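Shared Kitchen at Seltomska Hall Open Again

SELTOMSKA, September 16, 2026 – The ground-floor kitchen at Seltomska Hall is back in use after new cabinets and a dishwasher drawer were fitted over the summer. The work cost $2,161, of which $1,470 went to the cabinets.

Jurgita Paulauskas, who manages the building, said the layout has not changed much. The sink is still on the back wall, with two basins, and the white counter still runs around the corner of the room.

"People wanted a place to put dirty cups," she said. "They used to pile up by the faucet, and whoever came in last had to deal with them."

Cups and plates now go in the black rack of the drawer, below the counter. Pots should be washed by hand and put away the same day. Anything left on the counter overnight will be moved to a box in the hallway.

Povilas Priedītis, whose supper group cooks there, said he would like more shelf space. A request for it will be looked at in December.

Cups, counters and floor at Seltomska Hall.
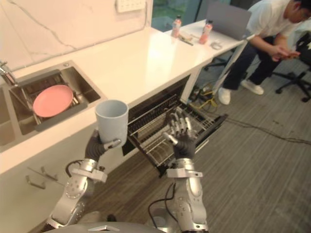
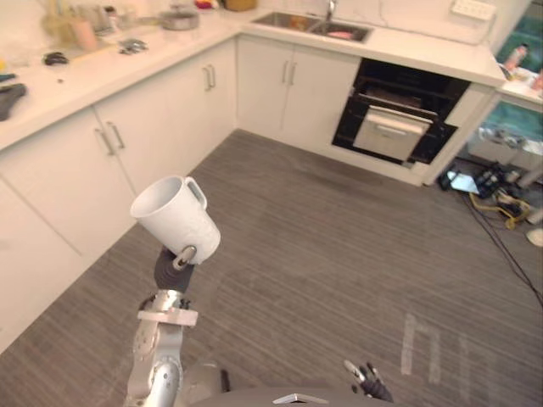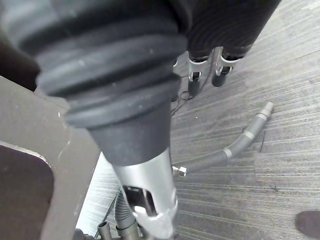
Booking the Kitchen

Groups can reserve the kitchen at the front desk or by calling extension 128. Keys must be returned by closing time.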